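Gripper week, part two: small cube, big box

I promised more pictures after the last gallery, so here they are, and I apologize in advance for how much I have to say about two pads of rubber. If you missed part one, the short version is that I've been trying to pick a gripper setup for our sorting job before we spend any money on hardware, and I'm doing the whole comparison in simulation first. It's cheap, it runs overnight, and when I get the approach angle wrong I don't have to order new fingers!

There are three control setups in the running. Prillau is the plain one: position control, close to a set width, done. Illasholm closes until it feels a force and then backs off a hair. Lại is a grasp planner I've been poking at since June, and it picks its own approach from the camera images before it moves anything. All three drive the same arm with the same parallel jaws, so any difference in the numbers comes from the software (or from me typing the wrong thing into the config, which has happened twice now).

Dalberg is what we call the test set. It has 1,000 layouts, with the objects shuffled and the lighting nudged a little each time. I don't run all of it on every change. Most evenings I do 100 layouts, look at the worst failures, fix something, and go again. So far I've logged 3,357 grasp attempts, and I've watched way more of them than is healthy.

Click through for the bigger versions.

The cube

I always start with the beige cube. It's friendly! It has flat parallel sides and there's a lot of room for the fingers to come down around it. If a controller can't manage the cube, I don't bother with the rest of the set that night. 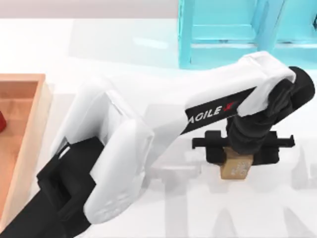

AgileX arm over the beige cube, fingers on either side.

I like this view for checking the wrist. With the fingers pointing down like that, I can see right away if the approach is leaning, and leaning was my big problem with Prillau. A couple of degrees of tilt and one finger touches first, the cube scoots sideways, and then the jaws close on a corner. Illasholm forgives that much better, because it notices the early contact and waits for the other side. Lại mostly avoids the whole thing by lining up properly to begin with, but boy does it take its time. I measured the planning at roughly 70 milliseconds a try on my desktop, and it likes to try a lot.

The other thing I learned on the cube is that friction settings matter more than I wanted them to. My first week of results was all wonderful, every controller was a genius, and then I looked at the pad friction and realized I'd basically given the fingers glue. I turned it down to something I could believe and reran everything. Prillau dropped the most. I'd started the Illasholm notes by then, so those got rewritten too, and if you saved the old table from part one please throw it out.

The box

Then there's the cardboard box, which I have a grudge against. Seen from up close it fills half the view, and that's the trouble for anything that plans from images. I moved the viewpoint down near the fingers for this round to see how much Lại could still work out from so close in. With the whole tabletop in view it does fine. Down here it has a big brown face, a lot of white table, and blocky gray shadow to think about, and I kept wondering how much of that shadow it was treating as a real edge. I tried softening the lights and its guesses got steadier, so I'm pretty suspicious.

Watch the gap between the finger and the box, too. I've been judging my clearances from views like this one, and I've found I'm terrible at it by eye, so there's now a distance readout in the log for every step.
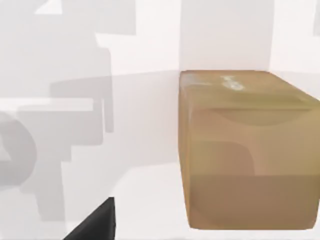
What I'm changing for part three

First, the shadows. I want one run with hard lighting and one with soft, same layouts, same seeds, so I can stop guessing about Lại.

Second, finger length. Everything so far used the stock fingers, and I'd like to try a longer pair on the box before I blame the controllers for all of it.

Third, I'm going to let Illasholm and Lại work together, with Lại choosing the approach and Illasholm doing the closing. I have no idea if they'll get along. The message formats don't match, so there's an evening of glue code in my future (the other kind of glue, the friction stays where it is).

Prillau stays in as the baseline. I've gotten kind of fond of it, and it starts up faster than anything else I have. If you've run a force-based close on wide boxes and have a backoff value you're happy with, send it my way, mine is still a number I made up at midnight.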